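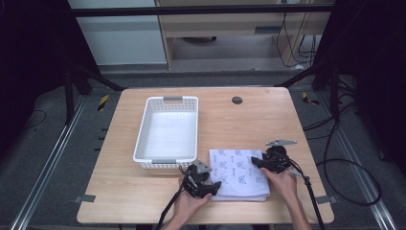

Towel folding and baskets - your questions

Last updated Saturday, March 29, 2025

Questions that come in to the Rasville linen shelf, more or less in the order we get them. Typed up by Unai Paredes between shifts, so go easy on the spelling.

What size should a folded towel be?

Small enough to lie flat in the basket without bending up the side. Fold the long way first, then across, then across again. If it's still too wide, open it up and start over with thirds. Squashing it in just gives you a crease you'll see all week.

Do I have to use a table?

Beds are too soft, the layers slide. Any flat top at hip height is fine. Wipe it first, crumbs get into everything.

My stack leans. Why?

Usually the thick folded edges are all on one side. Turn every other towel around. Also press each one down with both hands before the next goes on top - flat hands, from the middle out. Takes two seconds.

Which way should the fold face?

Rounded fold toward the front of the shelf, loose edges to the back. Looks neater and you can grab one without dragging out the one under it.

Printed side in or out?

Out. We have a lot of white towels with little drawings on them and people look for "the cat one" or "the one with the faces". If the print is inside they unfold three to find it and then we're back to a heap.

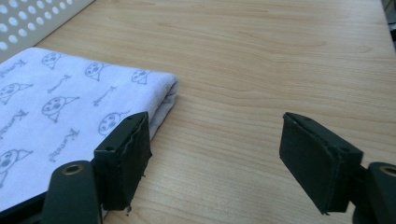 Can I put a towel away if it's a little bit damp?

Please don't. Hang it up again, even for an hour. Thick folds hold on to water in the middle where you can't feel it and the whole basket smells by the next day. Check the hem and the corners, those dry last.

How many in one basket?

Stop below the rim. If you have to push, it's full. The thin kitchen ones you can fit more, the thick ones fewer, so no set number.

Why the baskets with holes?

Air gets through, and you can see a bit of what's in there. The old solid tubs went in December and no one has asked for them back. We have 36 of the white ones now, 4 are kept spare on the bottom shelf at Kandasamy.

Can I line the basket?

Cotton cloth yes, plastic bag no. A bag kind of defeats the purpose.

How do I clean a basket?

Empty it first (you'd be surprised). Warm water, drop of dish soap, soft brush for the holes. Rinse, upside down on the rack. No bleach, no Fuko powder, it leaves a film that rubs off on white cloth. 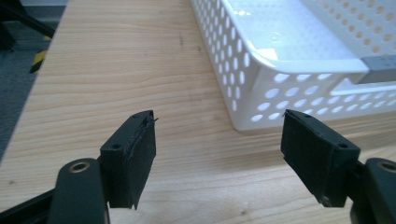 If there's still grit in the corners after that, an old toothbrush does it. Wipe under the rim as well, lint collects there and everbody forgets it. Let it dry all the way before any cloth goes back in.

Can I carry it by one handle?

Empty, sure. Full, two hands, one on each end.

What about stains that didn't come out?

Put it in the Soltell bag by the door and not back on the shelf. Faded is OK. Gray along the fold line is OK too, try refolding in a different place next time.

Do you take towels from home?

Yes, clean ones, any size, no bath mats. We sorted 661 last year and over 108 of those were hand towels, so bigger ones are specially welcome.

Where do the baskets go when I'm done?

Back on the open shelves, short side facing out so the handle is easy to reach. Heavy ones low. If the shelf is full leave it on the table with a note and whoever is in next will find a spot for it.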